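Rapport d'avancement au bailleur, 19/05/2020

Objet : traversée d'endurance Pirkstead, lot « bivouac et logistique »

## 1. État général

Le tracé compte 491 km, découpés en étapes avec bivouac sous tente. À la date du rapport, 310 km ont été reconnus à pied, dont toute la section nord. Le reste relève de la tranche de juin, sous réserve des autorisations de passage. Aucune modification du tracé n'est demandée pour les secteurs déjà reconnus, hormis un contournement par la piste forestière à l'est de Gemel, où le gué reste impraticable au-dessus du niveau d'alerte.

## 2. Couchage et abris

Les tentes Kavlow à double toit ont remplacé les modèles simple paroi de la saison précédente. Le montage est plus long, mais la condensation intérieure relevée au réveil a nettement diminué. Les coutures du tapis de sol ont été reprises sur les exemplaires de la première livraison. L'essai sous pluie continue n'a pas pu être mené pendant la reconnaissance et reste à programmer. Les sardines fournies se tordent en sol caillouteux ; un modèle en V est à l'étude.

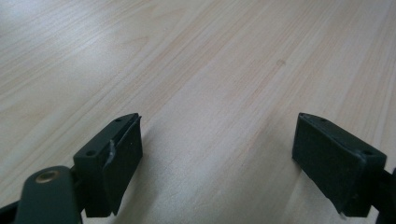
Warraich fait observer que le double toit alourdit la charge du véhicule d'assistance et demande que le poids par tente soit communiqué avant la prochaine échéance. Le relevé sera joint à l'annexe technique. Dans l'attente, la charge utile est calculée sur la valeur du fabricant, sacs et arceaux compris.

## 3. Ravitaillement

La ration journalière est fixée à 4000 kcal par marcheur, répartie entre petit-déjeuner, vivres de course et repas du soir. Deux points restent ouverts :

- la part de lyophilisé, jugée trop élevée par l'équipe de reconnaissance au-delà de la quatrième étape ;
- l'approvisionnement en eau entre Gemel et le col, où la seule source repérée n'a pas encore été analysée.

Les réchauds à gaz ont donné satisfaction jusqu'à l'altitude maximale atteinte. Le stock de cartouches est suffisant pour la fin de la reconnaissance, mais devra être recomplété avant le départ de la traversée.

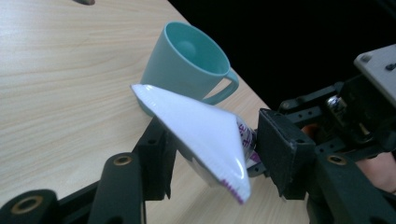
## 4. Budget

La première tranche est consommée à 50 %. L'écart par rapport au prévisionnel tient au report des frais de transport sur la période suivante. Le poste « abris » est soldé. Le poste « secours et liaison radio » n'est pas engagé, le devis du prestataire étant arrivé incomplet.

## 5. Actions à mener en juin

1. Reconnaître la section sud et transmettre les traces GPS.
2. Réaliser l'essai des tentes sous pluie continue.
3. Faire analyser l'eau de la source en amont du col.
4. Obtenir le devis radio complet et le soumettre pour accord.

Le versement de la deuxième tranche est sollicité à réception des pièces des points 1 et 4.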